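1/ Kurkero gas storage, reading for 2025-12-15: 80% full. Working volume is 399 million cubic metres, so the rest is cushion gas and doesn't count.

2/ Withdrawal began in September, earlier than Baudry had planned. Two compressors were out for seals at the time. 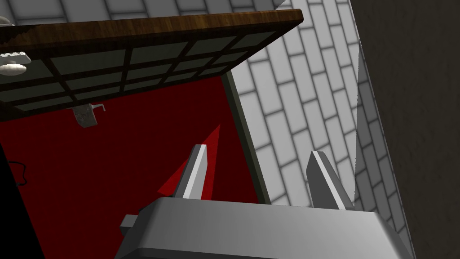
3/ Net stock change since then is minus 296 GWh. Roteck quotes a larger figure, but it leaves out reinjection.

4/ Baudry's next pressure survey is due after the cold spell. Will post the wellhead numbers.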